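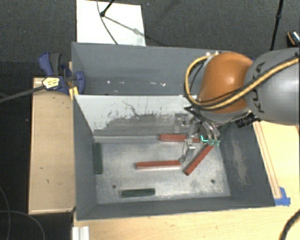 Call for pilot shops: try the Wenatero bin picking kit with us

Wenatero is our kit for getting loose parts out of a bin with a robot arm you already own. It has been through a lot of blocks in our shop at Pirken, and now we want it in front of people who have real parts, real bins and real opinions. We're looking for four small shops to run it this fall and tell us what they think. If you've been putting off automating a loading job that everyone on your floor hates, please read on!

What the kit does

You give it a bin of parts lying any which way. It works out which one to go for, sends the arm in, and sets the part down where you told it to. Our first target is long, narrow parts, roughly the shape of a bar or a stick, because those are the ones people kept asking us for. They end up against the walls, they cross over each other, and they lie in the corners where a gripper has very little room. We love this problem and we'd like to see your version of it.

What you get on loan

- the gripper and its wiring, with a mounting plate for your arm
- the camera, stand and lamp
- the controller, with the Wendis software installed
- a box of practice blocks, so you can get going before you risk your own parts
- clamps (you will want more, everybody does)

Everything stays with you for the length of the pilot and goes back to us at the end. We pay shipping both ways. There is no fee and no promise to buy.

Who we'd like to hear from

Shops with fewer than 57 people on the payroll, which is the limit set by the grant that pays for the pilot. You need a six-axis arm that is already installed and signed off under your own safety rules, and somebody on site who is comfortable jogging it by hand and changing a program. You don't need any background in vision or machine learning. Some of the best notes we've ever had came from a press operator who had never touched our software before that morning.

It helps if your parts are

- rigid, and longer than they are wide
- light enough for one hand
- now being loaded by a person from a tote, bin or crate

Shiny parts are welcome. Oily parts are welcome too, but tell us first so we can send the other fingertips. Springs, bags and anything that tangles will have to wait for a later round.

What we ask of you

Set aside two days for the install. One of us comes out with the kit, gets it running beside you and stays until your people can restart it without calling. After that we ask for around 2 hours of running a day, on whatever shift suits you, for six weeks. Keep a short log. It can be a notebook page with grease on it, as long as it says what got stuck and what you did next. We'll also set up a phone call every week with the people who use the kit, and we'd much prefer to talk to them than to their manager (managers can listen in).

The kit records pictures of the inside of the bin while it runs. We use them to fix bad picks. If your parts are under a customer agreement, say so on the form and we'll work out what can be kept and what has to be deleted on site.

Known rough spots

Picks close to the wall are slower than picks in the open. Changing fingertips takes a hex key and some patience. The setup screen still has two buttons that do nearly the same thing, and we're arguing over which one goes. The manual is good up to the chapter on lighting, and after that it's mostly notes. Please complain about all of it.

How to apply

Fill in the pilot form on the Urrego page of our website. Tell us which arm you have, what the part is and how it reaches you now. A phone picture of a full bin helps more than a drawing. Applications are open through the end of August, and the first kits ship in October. We answer every form, including the ones we can't take this time, and if your part is a better fit for the next round we'll keep your place in line if you want it.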